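Hand-held gripper slips on thin boxes when we sort a table – fix the grip or the demos?

Traltiten
Posted 28/12/2025

I'm in a student project of three at our college. We collect demonstrations with hand-held grippers, one in each hand, and later train a small model to clear a dining table. The objects are ordinary household stuff: medicine boxes, snack bags, wrappers, tissues. Our course wants 300 usable demos by the end of the project and each one has to be a full clear of the table.

The bags and wrappers are fine. Our trouble is with thin cardboard boxes. If I pinch one flat on the table the jaws ride up over it, and if I squeeze harder the box bends. Of the last 18 tries with a box I threw out 11.
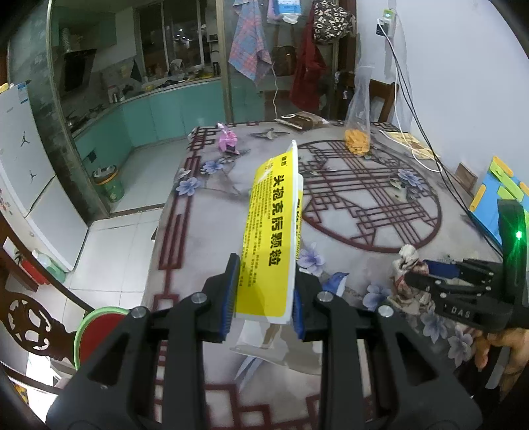
We use the ribbed blue pads on the fingers and haven't changed anything on the linkages. The table has a patterned tablecloth, and my teammate Khương thinks that could be a problem too, but I'd like to sort out the gripping first. Should we put something softer on the pads, or change how we pick things up? We can't buy new hardware before the term ends.

Farzana Sultana

Change how you pick up before you change the pads. If you add foam now, your new demos won't match the old ones, and you'll have two kinds of finger in one data set.

For boxes, what worked in our robotics club was to stand the box up first. Push one long edge with a closed jaw while the other gripper holds the far side, then open, come in from above and take it by the two broad faces. Close until the box stops moving and hold there. Practice it 13 times without recording, until both hands do it at the same speed. Slow and even is better than fast with a correction in the middle.

I would keep a few of the failed tries where you recover and finish the job. Throw out the ones where the box falls on the floor. Write down which is which – we didn't, and had to watch everything again.

On the tablecloth: leave it on for some sessions and take it off for others. If every demo has the same cloth, the model may do badly on a bare table.

Danon

just put rubber bands on the fingers, works for me

Ngân Hà

Rubber bands shifted on ours after a while and then the left and right pads didn't close evenly, so check them before every session if you go that way.

I agree with standing the box up. Also look at whether your boxes are full or empty. Empty ones bend much sooner. We put folded paper inside ours and taped the flap shut. If your course requires untouched objects, ask your instructor before you do this.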